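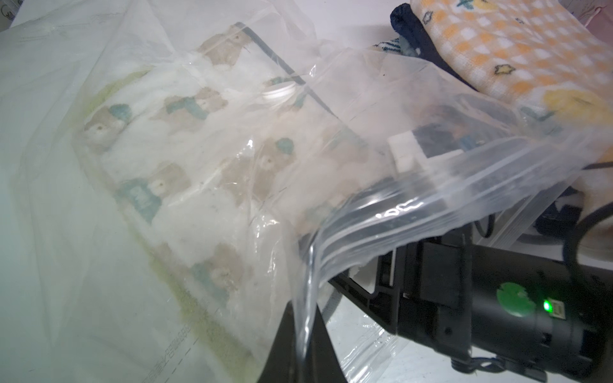
Florencio Barrios: I'd skip plastic for baby blankets. Cotton bags breathe.

Carmela Olmedo: Mine is the teddy bear one, and the shelf is tiny. Zip bag or vacuum bag?

Soledad Alcaraz: Vacuum for plush, zip for thin cloth. Florencio, cotton won't keep moths out – mine didn't.

Florencio Barrios: Cedar does. Plush stays flat for days.

Carmela Olmedo: Fuzzy one goes in the valve bag, then. Bears are folded next to it.
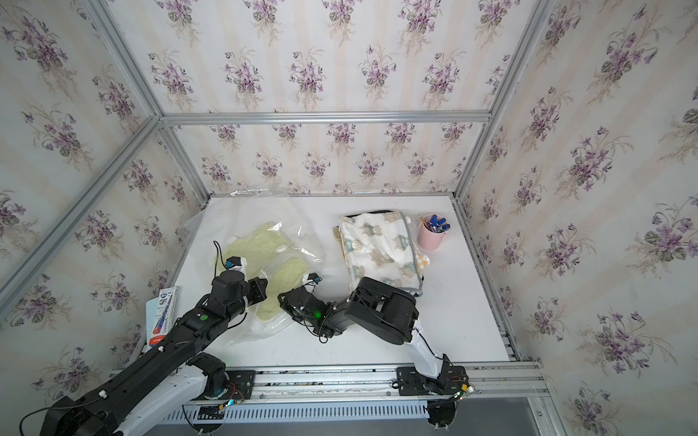
Related threads
- Vacuum bag lost its seal by August
- Hurkby shelf bins (40 replies)

We use cookies. Accept | Settings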